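Liste Archiv Themen Autoren Suche Abmelden

Betreff: Re: Zweiarmzelle, Nullpunkt links wandert
24. Dezember 2020, von Hernán Cuervo
Lesezeit: 3 Minuten

Hallo zusammen,

zur Anfrage aus Trestside, Zitat gekürzt:

> wir haben die Zelle nach der Dandow-Anleitung aufgebaut, beide Arme
> auf der vorderen Schiene. Nach dem Einschalten passt alles. Nach
> 40 Zyklen greift der linke Arm 3 mm zu weit vorn, der rechte bleibt
> in der Toleranz. Neu referenzieren hilft bis zum nächsten Tag.
> Getriebespiel? Oder muss der Encoder im Ellbogen getauscht werden?
> Zweite Frage: Womit prüft ihr den Greifpunkt, wenn kein Messtaster
> da ist?

Encoder vorerst nicht tauschen. Ein defekter Encoder zeigt sich bei dieser Baureihe als Sprung, selten als Drift. Wir hatten im April dasselbe Bild. Ursache war der Kabelschlauch: Er war am Ellbogen zu kurz gebunden und zog bei gestrecktem Unterarm am Greiferflansch. Der Arm regelt dagegen, die Grundplatte gibt nach, und die Schrauben in den Nutensteinen setzen sich.

Reihenfolge bei uns:

1. Zelle stromlos schalten, Arm abstützen. Ohne Haltestrom sackt der Oberarm ab.
2. Schlauch am Ellbogen lösen und den Arm von Hand in die gestreckte Endlage führen. Der Bogen muss in dieser Lage noch frei hängen. Wir geben 100 mm Reserve. Danach neu binden, Binder nicht auf Anschlag ziehen.
3. Grundplatte abnehmen, Auflage auf der Schiene reinigen, Nutensteine auf Grat prüfen. Verformte Steine ersetzen, nicht nachfeilen.
4. Platte aufsetzen, Schrauben über Kreuz anziehen, nach dem ersten Durchgang den Arm einmal durch den vollen Bereich führen, dann nachziehen.
5. Einschalten, warmfahren, erst dann referenzieren. Kalt referenziert stimmt der Wert bei Betriebstemperatur nicht mehr.
6. Handkamera neu einmessen, auch wenn der Greifer nicht demontiert war.

Bei Þorgeirsson gibt es eine Unterlegplatte, die die Kraft auf mehr Schienenlänge verteilt. Wir haben sie links eingebaut, rechts nicht. Seitdem kein messbarer Unterschied zwischen den Armen. Ob das an der Platte liegt oder am Schlauch, kann ich nicht trennen, beides wurde am selben Tag geändert.

Zur zweiten Frage: Wir nehmen dunkle Smartphones und dünne Kabel mit kleinen Steckern. Die Telefone haben definierte Kanten, an denen sich ein Versatz gut ablesen lässt. Die Kabel sind der schlechtere Fall für die Greifplanung und zeigen Fehler in der Höhe früher. Vorsicht bei der Auswertung der Handkamera: Ein ausgeschaltetes Display spiegelt, und die Kantenerkennung im Wevow-Modul nimmt Reflexe gern als Kontur. Belichtung fest einstellen, Automatik aus. Auf gemusterten Unterlagen zusätzlich die Schwelle anheben, sonst liefert der Hintergrund zu viele Kandidaten.

Unser Protokoll hat 46 Zeilen pro Durchlauf, je Griff eine, mit Sollposition, Istposition und Motorstrom im Handgelenk. Der Strom ist der brauchbarste Wert. Steigt er in gestreckter Lage an, ohne dass Last im Greifer ist, zieht der Schlauch. Die Vorlage schicke ich auf Anfrage, der Listenserver nimmt die Tabelle nicht an.

Noch offen: Bei eng zusammengefahrenen Greifern meldet die Kollisionsüberwachung gelegentlich einen Kontakt, den es nicht gibt. Falls jemand die Hüllgeometrie für Greifer mit Kamerahalter sauber parametriert hat, bitte die Werte an die Liste.

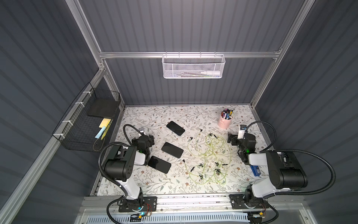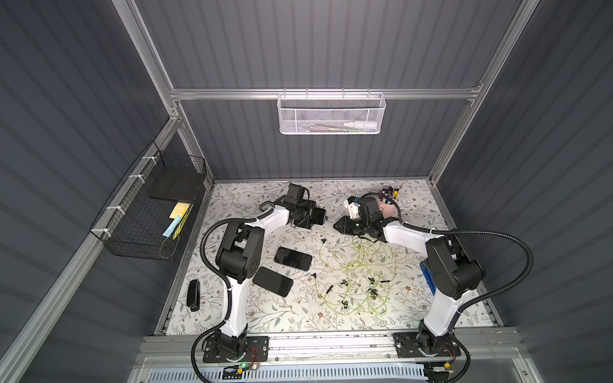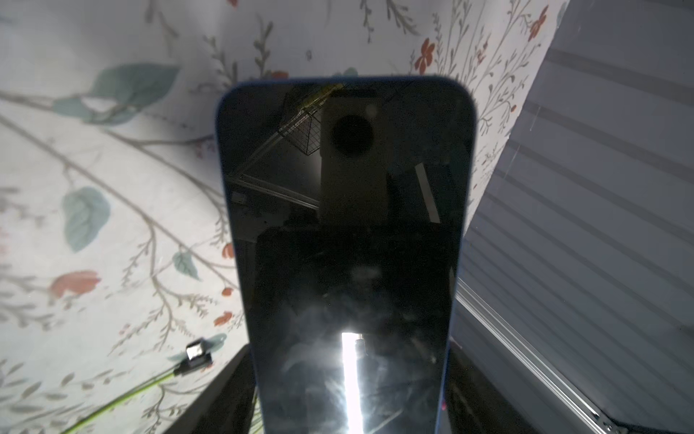
Bild 1 und 2: Zelle mit beiden Armen an der vorderen Schiene. Bild 3: Telefon aus Sicht der Handkamera, mit Reflexen im Display.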